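In praise of the things we keep for best, and the case for using them

My aunt had a cupboard in Duninwood that we were not allowed to open. It stood in the front room, which we were barely allowed into either, and it held the good plates, the good glasses, a gravy boat nobody in the family had ever seen gravy in, and a tablecloth folded in tissue that had gone the colour of weak tea. These were being kept for best. I must have been nearly thirty before it struck me that I had never once met Best, or been in the house when it called.

I have been thinking about that cupboard since April, when my friend Ntombi Pretorius moved from a big draughty house in Cerkwood to a small warm flat in Hendlow, and I went over to help her pack. Anyone who has helped a friend move knows that you are there for an hour of lifting and five hours of being shown things. We sat on the floor with our backs against the radiator and she unwrapped one parcel after another, and most of what came out of the paper was lovelier than anything she had given me my lunch on in all the years I have been having lunch there. "Why have I been eating off the chipped ones?" she said, and neither of us had much of an answer.

I do understand the impulse, and I don't want to be sniffy about it. Saving things is a habit that comes from not having had many of them. My aunt bought her dinner service a piece at a time over 2 years, from a shop that let her put a bit down each month, and if I had done that I dare say I would have wanted a lock on the cupboard too. There is a kind of love in it. You look after what you have worked for, and you hope to hand it on in one piece. When Lerato Shabalala, who lives across the landing from me, heard what I was writing, she told me quite firmly that her mother's glasses had lasted 50 years precisely by being left alone, and that she had no intention of letting me near them with a bottle of squash. I take the point. I wouldn't let me near them either.

But I wonder what we think we are handing on. Lerato has her mother's glasses, and I have seen how fond she is of them, but when she talks about her mother she talks about an enamel pie dish with a burnt corner. She knows the weight of it and the noise it made coming out of the oven. The glasses she knows by sight. When my own aunt died and the cupboard was finally opened, my cousins and I divided everything up very politely and each took home a box of strangers. What I had wanted, and had not liked to ask for, was the brown teapot.

People will say that using things means breaking them, and so it does. I broke one of my aunt's plates within a fortnight. I had decided, full of good intentions, to bring them into daily life, and I put one down on the edge of the draining board and turned to answer the telephone, and that was the end of it. I was miserable for an evening. Then I went on using the others, and I can now tell you that they are a little too shallow for soup and exactly right for toast, that one of them rocks, and that my grandson asks for the rocking one. None of that was known about those plates in all their years behind glass.

There is money in it as well, I suppose, and I ought to be fair about that. Omolara Osagie, who used to run the secondhand stall at the Maluleke market hall, once told me she had been offered 260 pieces of unused wedding china in a single spring, much of it still in the box, and could hardly sell any of it. The young couples who came by had nowhere to keep it. They wanted two bowls and a jug they could put in the dishwasher. So the argument that we are protecting an investment doesn't hold up very well either. A dinner service kept perfect for decades may fetch less than the Sunday roasts that could have been eaten off it.

It goes further than crockery, of course. I have a drawer of soap too nice to wash with. I have notebooks too handsome for my handwriting. My neighbour Tumelo Sibiya kept a good wool coat for so long that when a really cold winter came he got it out and found the moths had been less particular about the occasion than he had. He wears what's left of it to do the bins, and says it is the warmest thing he has ever owned.

So I would like to make a modest proposal, and it won't cost you anything. Pick one thing. You needn't empty the cupboard, and if there is something in there so dear that losing it would really hurt, leave it where it is with my blessing. But take out one plate, or one jug, or the funny little spoons, and put it where your hand falls on it in the morning. Give it roughly 15 days, long enough to stop noticing that you are being careful. I think you may find you have company at breakfast, in a manner of speaking. I have.

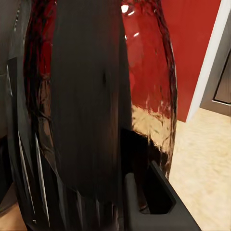
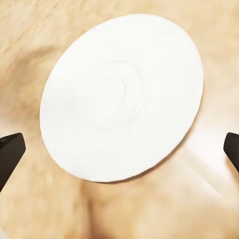
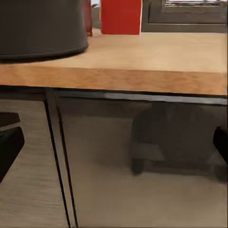

From top: deep red glass, a plain white plate, and the edge of an oak-coloured table.

Wumpini Fiadzo writes about home and habit. Letters on this piece are welcome, particularly from anyone who has used the gravy boat.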